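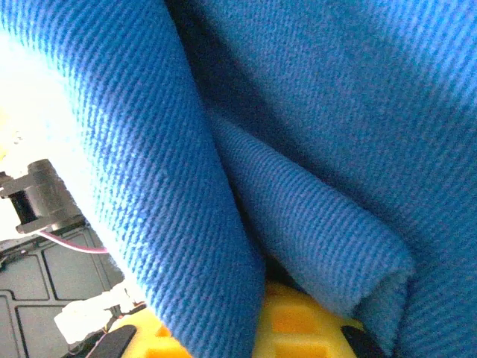 Mbali Rampersad wants to know why a robot that picks up cloth costs so much more than the cloth. Good question! Her class at Trallwood is saving up for one, and she says they nearly spent the whole lot on the arm.

Lots of people do that. Big mistake. The arm is only one part of the shopping list.

So what else do you need?

A gripper. That's the hand. Blue twill like this folds over itself and droops, so hard blocks are no good for Trallwood's job. They want soft rubber pads. Pads wear out - buy spares. Trallwood put down 2 sets, one to use and one for the drawer.

Wires. Boring but you need them. Little plugs too. They get tugged every time the arm moves, so put spare ones on the list.

A camera, so the robot can find the cloth. A table that doesnt wobble. A big red stop button. Do not skip the button.

Then time. Time costs money too! Somebody has to teach the robot, and cloth is hard - it never lands the same way twice. Trallwood planned 20 lessons. Then they looked at the sums again and made it 34.

Now add up. Their total came to 1,314 dollars, with a secondhand arm from a shop called Jollska. New would of been way more.

Try it yourself. Pick a job for your robot. Socks, maybe? Write down every part, even the tiny ones. Put a price next to each. Leave a bit over for stuff that breaks.

Then show a grown-up before you buy anything. Ask them what you forgot. Probly the spare wires.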